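Home | News | Facilities | Safety | Archive | Contact

Filed under: Lab Safety and Operations

Two-arm cells return to limited service after grip force fault

The two-arm handling cells at the Pindside building returned to limited service on Monday, following a suspension that began in May. The suspension was ordered after one arm of a pair continued to close its gripper when the other had already stopped. No one was injured. One charging case was cracked at the hinge, and a finger linkage on the right gripper was bent and has been replaced.

The fault occurred during the small-goods program, in which both arms take hold of a light object at the same time and share the load between them. An operator pressed the stop button on the bench. The left arm held its position as intended. The right arm did not register the stop until its current motion had ended, and in that interval it pressed the case against the fingers of the left gripper. The delay was recorded at 186 milliseconds. The limit set in the cell's operating procedure is 157.

A review of the logs was carried out jointly with Drodska, which supplies the control software, and Bruvholm, which maintains the arms. The logs covered 3,059 paired grasps. The same delay was found on 3 of them, all on the right arm and all while both grippers were closed on one object. On the two earlier occasions the object was soft and took no damage, and the operators had no reason to report anything unusual.

The cause was traced to the order in which messages are sent to the two arms. A software update installed in the spring placed force readings ahead of stop commands in the queue for the right arm. When both grippers were in contact with an object, the volume of force readings rose and the stop command waited behind them. The left arm uses an older queue setting and was not affected.

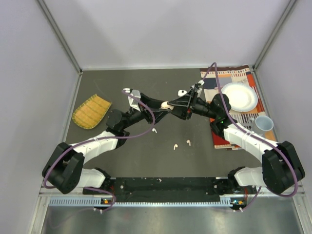
Coşkun wrote to the newsletter after the first notice appeared, asking why a delay that short should close the cells for so long, when the arms move slowly and the parts being handled are hardly larger than a thumb. The letter added that several projects had lost their bench time with little warning, and that a lower speed limit might have allowed work to go on in the meantime.

The concern about lost bench time is a fair one, and the notice given to project leads should have been longer. A lower speed limit was considered during the first week. It was set aside when tests showed that the delay depended on contact between the grippers and the object, and that reducing speed left it unchanged. Operators regularly reach into the work area to reset small parts after a stop. The procedure assumes that both arms are still once the button has been pressed, and for the right arm that could not be assured.

The following conditions apply during limited service:

- Stop commands are sent to both arms ahead of all other messages. The corrected setting is locked and may be changed only by Bruvholm.
- Each session begins with a stop test, carried out with both grippers closed on the foam test block. The result is to be entered in the bench log before other work starts.
- Hands must remain outside the work area until both arms have been confirmed still on the control screen. The stop button alone is no longer accepted as confirmation.
- Glass items and items containing loose batteries may not be used in paired grasps.

Any stop that appears slow or uneven should be reported the same day, including those in which nothing was damaged. Report forms are kept at the Pindside front desk. Project leads whose bench time was canceled may apply for replacement sessions through the usual booking page, and early evening sessions have been added for this purpose. Full service will resume when Drodska has delivered its written test results and these have been accepted by the safety office.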